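To: ops-planning list
Date: 31 January 2021
Subject: Re: Safety stock at the Iltville depot

> Why do we still keep 2,000 units at Iltville when
> Modetti can deliver in 2 days? Purchasing says it is
> too much, sales says it is too little.

Thank you for the question. I was in the meetings in September, so I will try to answer.

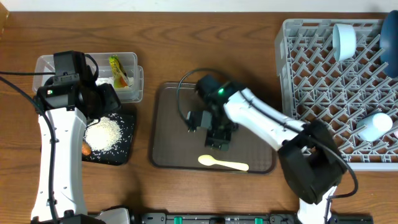 The number comes from the old contract with Varela, when the delivery time was much longer. When we changed to Modetti, the order point was not changed in the system. 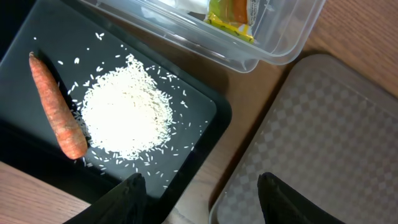 My proposal is to calculate the stock for each item separately. Today the slow items and the fast items have the same rule, and this I find wrong. Think of one carrot and a heap of rice on the same tray: the carrot you can check by eye, but for the rice you need another method. Of our 132 items, 70 are slow and could be ordered only on demand.

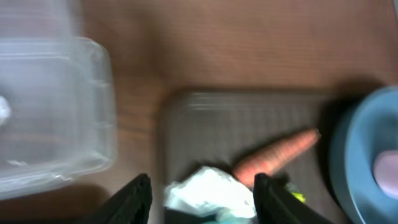

Clear container on the table.

Gedeo has asked for a fixed monthly quantity, and I think we should agree - it makes the forecast easier for both sides.

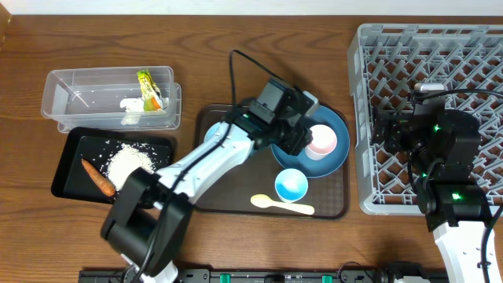
Please do not reduce anything before the new order points are in the system. If somebody has the return figures for Iltville, I would be glad to receive them.

Kind regards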